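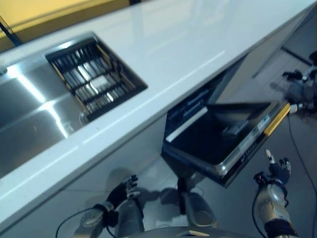

The dishwasher door, partly open, with both hands waiting below the counter.

"Slower," we all said at once, and the door stopped halfway.

It was gone four in the afternoon and the Brundgate team had the practice kitchen until five. In Arthorpe, at the final, there would be a kitchen we had never seen and a hall with 3,000 seats in it. I tried not to think about the seats. I was in charge of the left hand, and the left hand was enough to think about!

We had called the robot Berkley after the bus stop outside school, where the whole idea had started one wet lunchtime. By May it had taken up 14 notebooks and every evening I had. My gran asked after it the way she asked after my cousins.

"Door first, then the plate," said our captain, reading from the sheet. "Touch the plate before the door's down and it's 200 points gone."

"We know," we said. We really did know. We said it in the bath.

I ran my part again. I loved the moment just before a hand began to move – the small hum up the arm, and then the fingers opening one after another as if they were counting. I had written that opening myself, all 474 lines of it, and I still held my breath every single time. 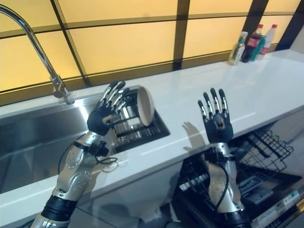 Door down, plate in the rack, and the left hand up beside it.

"Stop there," said the captain. "Everyone look."

We looked. The fingers were next to the plate, curled a little, just the way I curl mine when I'm about to pick up something that belongs to my mum. I hadn't written that on purpose. I had only kept changing the numbers until they felt right.

"Is that yours?" asked the girl from right hand.

"I think so," I said, and my face went hot.

She held her own hand up beside the screen and copied it, and then we were all doing it, six of us in our school jumpers, reaching for plates that weren't there. Somebody got the giggles. The captain wrote the time on the sheet – twenty to five – and turned to a clean page.

"Ametepe rules say one try," she said. "So let's pretend this is it. Left hand, are you ready?"

I wiped my palms on my skirt and pulled the keyboard closer.

"Ready," I said.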